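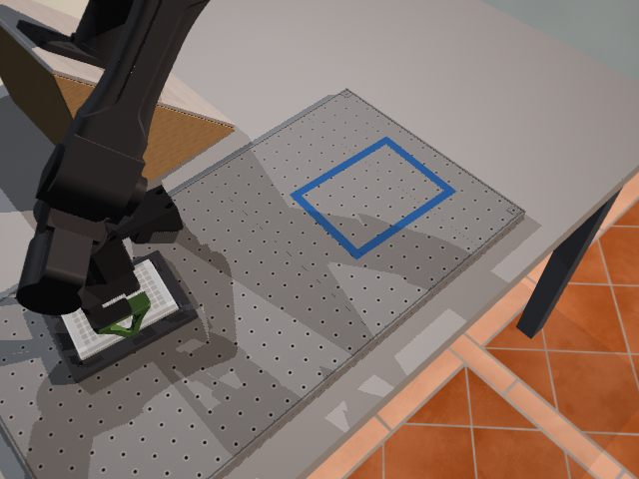 Workshop Tips: Comparing Grippers on a Small Bench Arm

These tips are for people who have a small arm on a bench, at home or in a shared shop, and want to know which gripper to keep on it. Most apply whether you run the arm for real or test in a simulator first. The notes come from Flurina Moser and Amirul Jugah, who compared a Konley two-finger gripper, a Tilow soft-pad gripper and a Zurnel parallel gripper over the month of May.

Start in the simulator

Build the bench in the simulator before you bolt anything down. Include the table, the perforated board, the parts fixture and the target. You can leave out drawers and tool racks unless the arm can reach them. Furniture behind the arm should go in if the elbow swings that way.

The simulated bench shown at the top has a gray perforated board, a fixture with a white grid plate and a blue square marked on the board. The gripper is over a green part on the plate. That layout is enough for most pick and place comparisons. Save it under a name you will recognize and make a copy before you change anything.

Do not spend time making the simulated floor or walls match your shop unless you are testing a camera. If you are testing a camera, match the floor color at least. A camera that finds parts by color can be thrown off by a strong floor tone at the edge of its view.

Pick one part with an awkward shape

A cube tells you very little. Every gripper on the market can pick up a cube. Use a part with an open center or an angled side, so there are good and bad places to hold it. A bracket works well. So does a cabinet hinge, a cup hook or a plastic cable clip.

Mark the part with a dot of paint on one side. When you compare notes later you will want to know which way it was facing.

Keep the part the same for every gripper. If it wears or chips, replace it and write that down.

Set the part on something with texture

A smooth white tray slides when a finger touches it. A grid plate or a piece of ribbed drawer liner will hold a light part still while the fingers close. If you use drawer liner, tape all four edges. Loose liner gets picked up along with the part, mostly with soft pads.

For a fixture with a raised edge, check that the fingers clear it when fully open. The Zurnel fingers open wide and hit the edge of our first fixture on the left side. We moved the pick point toward the middle of the plate and had no more trouble.

Mark the target on the board

On a real board, blue painter's tape makes a good square. Lay four strips and trim the corners with a utility knife. Press the tape down over the holes with a fingernail so it does not lift.

Make the square larger than the part, with a finger's width to spare on each side. If it is too tight you end up arguing over near misses. If it is too big every gripper passes.

Count a placement as good only if the whole part is inside the line. Decide this before the first run and stick to it.

Leave open board between the fixture and the square. The arm needs space to lift, travel and come down. When the two are close together, a gripper that drops parts early can look fine by luck.

Approach height

Stop the gripper above the part, then lower it slowly. We use 32 mm for the stop. Lower than that and the soft pads brushed the part on the way in. Higher and the runs took longer with no gain.

Use the same height for all grippers, measured from the fingertips. If you measure from the wrist, a gripper with long fingers will come in too low. Change the tool length setting every time you change the gripper. Aisyah Krishnan forgot this once with the Konley and bent a finger on the fixture. It was straightened in a vise and still closes evenly.

Number of runs

Eighteen runs per gripper is enough to see a real difference on the bench. In the simulator you can do 1000 overnight and look at the results with your coffee. Keep the two sets of results on separate sheets. A simulator is kind to grippers in some ways and hard on them in others, and mixing the numbers hides both.

Do the bench runs in one sitting if you can. Rubber pads get grippier as the room warms up, and an afternoon set may not match a morning set.

What to write down

Use a plain notebook or a sheet of paper on a clipboard. For each run, write:

Gripper
Which way the paint dot faced
Picked up, yes or no
Inside the square, yes or no
Anything odd

The last line is the useful one. "Part turned when fingers closed" shows up again and again with the Konley. We would have missed it with only yes and no.

Shadows and cameras

An arm lit from above throws a long shadow across the board. Your eyes ignore it. A cheap camera may not. Before comparing cameras, move the arm to its lowest pick position and look at where the shadow falls. If it crosses the target square, run the camera with the arm in that position as well as with the arm parked.

A second lamp on the opposite side softens the shadow. Use a lamp with a frosted cover. A bare bulb gives you two hard shadows in place of one.

Zahira Pangaribuan tried the Raju camera on a clamp at the side of the table and then straight overhead. Overhead was better for finding the square. The side position was better for seeing whether the fingers had closed on the part. If you can afford only one, put it overhead and tilt it slightly.

Wipe the lens with a dry microfiber cloth. Glass cleaner leaves a haze on plastic lenses.

Looking after fingers and pads

Wash soft pads in warm water with a drop of dish soap, rinse them and let them air dry. Do not use rubbing alcohol on the Tilow pads. Ours went cloudy and stiff at the tips.

Metal fingers can be wiped with alcohol. For more grip, stick on thin strips of bicycle inner tube with contact cement. Rough up both surfaces with sandpaper first and leave it overnight.

Check the finger screws before each set. If they keep working loose, use a medium-strength thread locker, and go easy with it.

Cables

Run the gripper cable along the arm with hook-and-loop straps. Leave slack at each joint, then move the arm by hand through its full travel with the power off. A cable that is fine at the pick point may be tight at the place point. Zip ties will do for a permanent setup but are a nuisance when you swap grippers.

Our results

The Zurnel placed the part inside the square most often on the bench. The Tilow was close behind and never scratched the part. The Konley was the fastest to swap and the easiest to get spare fingers for, but it turned the bracket on closing. With rubber strips added it did better.

In the simulator the Tilow came last by a wide margin. Melati Tambunan thinks the soft pads were modeled too stiff, and she is redoing them now. We will add her numbers to this page when the runs are finished.

For a first gripper on a light arm we would buy the Zurnel. If you handle painted or polished parts, get the Tilow and a spare set of pads.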